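Robotics / Manipulation / Data Collection

3.2 Demonstration Collection

All demonstrations were recorded by teleoperation on a two-arm cell. The task family is desktop computer servicing, restricted in this paper to the transfer of a hard disk drive between a drive fixture and an open computer tower. We chose this task for three properties. Contact is frequent, the clearances inside the chassis are small, and the wiring differs from one tower to the next in ways that a fixed trajectory cannot absorb.

Two operators, I. Baidoo and E. Kaneko, produced the full set. Each completed a practice block of 14 episodes, which was discarded before training. Sessions were limited to 50 minutes, after which the operators changed places. We recorded 521 episodes in total. Of these, 358 passed the filtering rules given below and form the training set, which we refer to as Prallano.

An episode begins when the operator closes the recording switch and ends when the switch is released. Joint positions, commanded joint positions, gripper opening, and all camera streams are written to a single log by the Unby recorder. Streams are aligned to the slowest camera by nearest timestamp. We do not interpolate images. Joint values are interpolated linearly between the two closest samples.

Operators were told to approach the drive without pausing, but to pause freely once contact had been made. Early trials without this rule contained long idle segments far from the workpiece, and policies trained on them tended to stop in free space. Pauses near contact did not have the same effect and were left in the data.

An episode was removed if any camera stream had a gap longer than five frames, if the operator marked it as spoiled, or if the drive left the reach of both arms. Failed grasps followed by a successful second attempt were kept. We consider these segments useful, as they are the only source of recovery behavior in the set. Episodes were otherwise not trimmed.

Each episode carries one text label for the whole task and a sequence of phase labels (reach, grasp, lift, transfer, seat, release). Phase boundaries were assigned by one operator and checked by the other. Where the two disagreed by more than ten frames, the earlier boundary was used.

The starting pose of the fixture was varied by hand between episodes within a region marked on the table plan. The tower was moved less often, once per session. Lighting was left as found. Figure 4 gives views of the cell from a fixed camera and from a camera at the gripper.

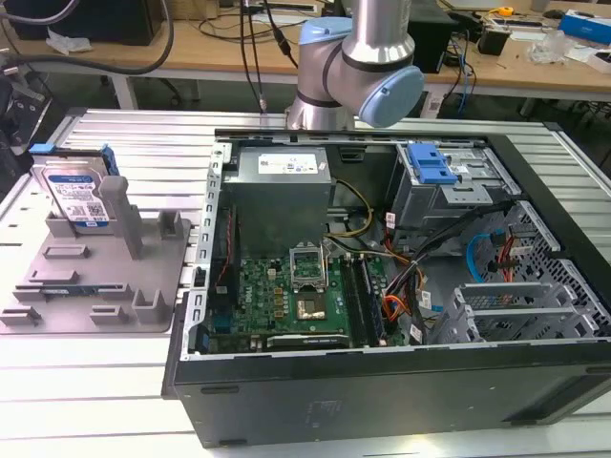
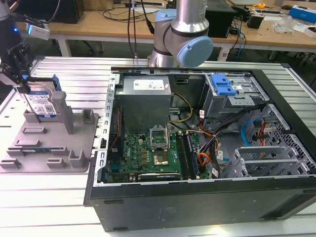
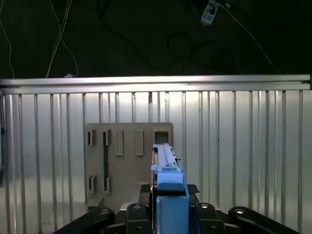

Figure 4. Views recorded in the collection cell. First and second: fixed camera, with the open tower and the drive fixture. Third: gripper camera.

The gripper stream is the more informative of the two during the grasp and seat phases, but it carries little information on the location of the tower during transfer. We therefore supply both streams to the policy at every step and leave their weighting to the network. Dropping either stream at random during training, as done in the Marín baseline, gave no gain in our setting and is not used in the reported results.

Camera positions were fixed for the whole collection period. Calibration was repeated at the start of each session with the Flumemex target, and the result was stored with the log. The policy does not use the calibration directly. It is included in the release for readers who wish to train methods that require camera poses.

3.3 Action Representation

Actions are absolute joint targets for both arms together with one gripper value per arm. The policy predicts a chunk of 50 steps, and overlapping chunks are averaged at execution time.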